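Moveleo: the bread and basket bench

Build gallery, page 4

Moveleo is a two-arm tabletop setup I have been putting together in a spare room at home. The goal is plain pick and place: bread into a basket, basket emptied, start over. Earlier pages cover the mounts and the first power-up. This page is about the gripper and the table.

The controller sits off to the side on its own supply. I wrote the motion scripts myself and keep them in a folder called Vornaseo, one file per task.

The table cover is plain gray cloth. I tried a bare top first and round things rolled when a finger touched them. The cloth also makes it easier to set the detection threshold, which is now at 94 out of a possible 100.

The artificial bread comes from Mendonça, a display supply shop. It keeps its shape and doesn't leave crumbs in the joints. The braided roll is the harder one to grab. The round bun only gives trouble when it lands tilted.

Gripper open over the wicker basket, with the braided roll and the bun on the cloth in front. The second arm is at the back right.
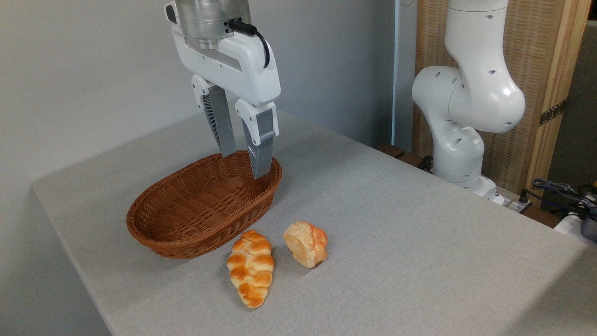 Next on the list is a run of 200 cycles with the roll and another 200 with the bun, same speed for both. After that I want to tidy the cables and swap the finger pads for a softer set from Flestitz. Results go on page 5.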